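A visit to the Stutness open day

We very nearly didn't go. It had rained since breakfast and the drive over from Sequeira is a slow one at the best of times, with the single-track stretch past the reservoir and nowhere to pull in. But I had promised myself a look round the Stutness building ever since they moved into it, and the doors only open to the likes of us once in a while, so we packed sandwiches and went. I am so glad we did!

You park on the grass (wellies, if you're thinking of going) and follow the painted arrows to a side door, where a very cheerful person gives you a sticker and a folded plan. Tickets were free but you had to book, and they told us at the desk that 425 people had put their names down. It never felt like it. We were sent round in groups of 32, which sounds a lot, but the corridors are wide and people drift at their own pace, some of them towards the tea.

The old packing hall

First stop was the hall where Rurnex used to pack its hardware orders, before the firm moved out to Stevow. They have kept one of the long benches and the pigeonholes above it, and the original labels are still there in somebody's lovely sloping hand: cup hooks, sash cord, curtain rings. A retired packer was on hand to show how a parcel was done up with paper and string, and my other half was allowed to have a go. His parcel would not have survived the post. There was a ledger open under glass too, and I could have stood over that for an hour, reading who in which village had ordered how many coat pegs.

Upstairs, the shelves

Up a flight of stairs (there is a lift, round by the cloakroom) are the shelves of everyday things they work with now. Nearly 1000 of them, according to the plan, all bought or begged from ordinary homes. I can't tell you how pleasant it is to wander past a wall of the sort of stuff that lives in your own kitchen drawer. We kept stopping to say "my mum had one of those". A lady beside us had found the exact potato masher she was given as a wedding present and was quite overcome by it. You are welcome to pick things up so long as you put them back on the right shelf, and there is a small table where children can sort a mixed box into families, by use or by colour or by whatever rule they like to make up.

The sorting room

This was the part I had been looking forward to, and we stayed for two turns of the group. It's a quieter room, with dark carpet, and the household things are set out in open metal bins, a handful at a time. I rather fell for the bins. They are painted a blue-grey on the sides and the floor of the one nearest us was worn and scratched to a dull brownish-grey, like a good old roasting tin. You do wonder how many odds and ends have been in and out of it.
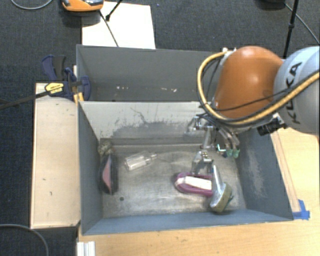

The café and getting there

Do leave time for the café, on the ground floor behind the packing hall. The cheese scones were enormous and still warm, and the tea comes in proper pots. We bought a slice of ginger cake to take home and it did not get as far as the reservoir. The shop is a trolley, really, with postcards, balls of string and a very nice reprint of the old Rurnex catalogue.

If you are coming by bus, the 49 stops at the end of the lane and it's a ten-minute walk from there, uphill. There is another open day planned for September, and booking is through the front desk. I have already put us down for two places.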